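Memia oil pencils, tin of 60: worth it?

inkwell_sue
Been using the Derkach student ones for years and fancy a treat. The Memia set costs more than my shoes. Anyone got them?

rulley_road
Got them in February. Lovely and soft, and they'll go over almost anything. They also snap if you look at them sternly. I've lost two reds.

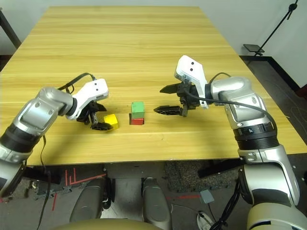 The yellows are the best of the lot, so of course I never draw anything yellow.

B_Rutkowska
Snapping is your sharpener. I do mine with a knife and haven't broken one.

rulley_road
It's a new sharpener, Bogdan. The Derkach ones survive it.

B_Rutkowska
The Derkach ones would survive a house fire. You could draw with the wood and get the same colour.

inkwell_sue
I like my Derkach pencils, thanks.

paperhoarder
Buy 8 singles from Sullby first and do a few plain shapes on the paper you normally use. The black is greasy and gets on your sleeve. 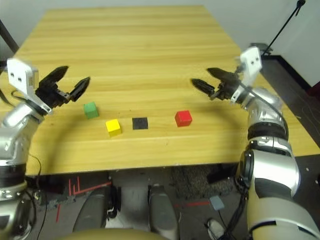
Green, yellow, black and red cubes on a pale wooden table.

inkwell_sue
Singles it is. Shoes can wait.

Comments (2)

mothwing: Sullby were out of red when I looked.

old_tin: Disagree about the knife. I have 3 plasters on.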